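4.2 Durchführung der zweiten Projektphase

Nachdem die Gruppen im ersten Abschnitt vor allem mit der Bedienoberfläche und mit den Sicherheitsregeln vertraut gemacht worden waren, stand die zweite Phase ganz im Zeichen des eigentlichen Greifens. Wir möchten diesen Teil etwas ausführlicher schildern, da er in den Rückmeldungen der Studierenden mit Abstand am häufigsten erwähnt wurde und weil wir selbst beim Begleiten viel Freude daran hatten (und, das sei zugegeben, auch manches gelernt haben, was in keiner unserer Vorbereitungen stand).

Die 11 Teilnehmenden des Wahlkurses »Velutmont« arbeiteten in Kleingruppen, die sie selbst zusammengestellt hatten und die über das ganze Semester bestehen blieben. Jede Gruppe wählte einen Namen; im Folgenden ist vor allem von »Hatum« und »Paucar« die Rede, deren Projekttagebücher am vollständigsten geführt sind. Für jede Einheit am Arm standen 60 Minuten zur Verfügung, Aufbau und Abbau inbegriffen. Das klingt großzügig, war es aber in den ersten Wochen keineswegs: Beide Gruppen notierten wiederholt, dass sie gerade erst zu einer brauchbaren Anfahrt gelangt waren, als schon die nächsten vor der Tür standen.

Die Aufgabe war bewusst offen formuliert. Ein Haushaltsgegenstand sollte vom Tisch gegriffen, angehoben und an anderer Stelle wieder abgesetzt werden, und zwar zunächst durch direktes Führen des Arms und später mit einem Programm, das die Gruppe aus den gespeicherten Wegpunkten zusammensetzte. Welche Gegenstände dafür in Frage kamen, durften die Studierenden selbst entscheiden. Wir hatten erwartet, dass die meisten zu kantigen, leicht zu fassenden Dingen greifen würden, doch mehrere Gruppen wollten es ausdrücklich mit Schalen und Schüsseln versuchen. Eine Studentin aus »Paucar« schrieb dazu in ihr Tagebuch: »Eine Schachtel kann jeder. Bei der Schüssel muss man sich überlegen, wo sie eigentlich anfängt.« Dieser Satz hat uns noch durch manche Teambesprechung begleitet.

Für die Programmierung kam die Lernumgebung Nimel zum Einsatz, die Cristian Usuga für den Kurs angepasst und um eine deutschsprachige Protokollansicht erweitert hatte. Jeder Versuch wurde darin mit den angefahrenen Wegpunkten, der Öffnungsweite des Greifers und einem kurzen Freitext gespeichert. Gerade der Freitext erwies sich als überaus ergiebig, auch wenn er anfangs recht stiefmütterlich behandelt wurde (»ging nicht« ist der häufigste Eintrag der ersten beiden Sitzungen). Mit der Zeit wurden die Einträge länger und genauer, und die Studierenden begannen, ihre Vermutungen vor dem Versuch aufzuschreiben und hinterher mit dem Ergebnis zu vergleichen. Bis zum Ende der Phase kamen auf diese Weise 100 protokollierte Versuche zusammen.

Inhaltlich kreisten die Diskussionen immer wieder um die Frage, von welcher Seite ein rundes, offenes Gefäß am besten zu fassen sei. »Hatum« versuchte es zunächst von der Seite, mit weit geöffnetem Greifer um die gesamte Wandung herum, und verwarf diesen Weg wieder, weil die Schale beim Schließen regelmäßig wegrutschte. Die Gruppe ging daraufhin zum Griff am Rand über, bei dem das Handgelenk senkrecht nach unten zeigt und nur ein kurzes Stück der Wand gefasst wird. Abbildung 2 zeigt diese Haltung an einer violetten Schale; weitere Gegenstände liegen weiter hinten auf der Tischplatte, ein Stück unterhalb des Unterarms.

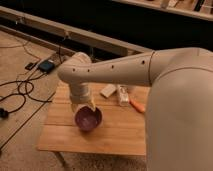 Abb. 2: Randgriff an der violetten Schale, Handgelenk nach unten gerichtet.

Der Randgriff verlangt freilich eine recht sorgfältige Wahl der Höhe. Fährt der Greifer zu tief, drückt er auf das Gefäß und verschiebt es; bleibt er zu hoch, fasst er nur die Kante, und die Schale kippt beim Anheben. Im Tagebuch von »Hatum« findet sich dazu eine liebevoll gezeichnete Skizze mit mehreren durchgestrichenen Höhenangaben, an der man den ganzen Nachmittag gut nachvollziehen kann. »Paucar« löste dasselbe Problem auf einem anderen Weg und legte einen zusätzlichen Wegpunkt knapp über dem Rand an, von dem aus der Arm nur noch langsam absinken durfte. Beide Vorgehensweisen wurden in der gemeinsamen Abschlussrunde vorgestellt und von den übrigen Gruppen teilweise übernommen.

Wie sich diese Entwicklung in den Protokollen niederschlägt und welche Rolle die schriftlich festgehaltenen Vermutungen dabei spielten, behandeln wir in Abschnitt 4.3.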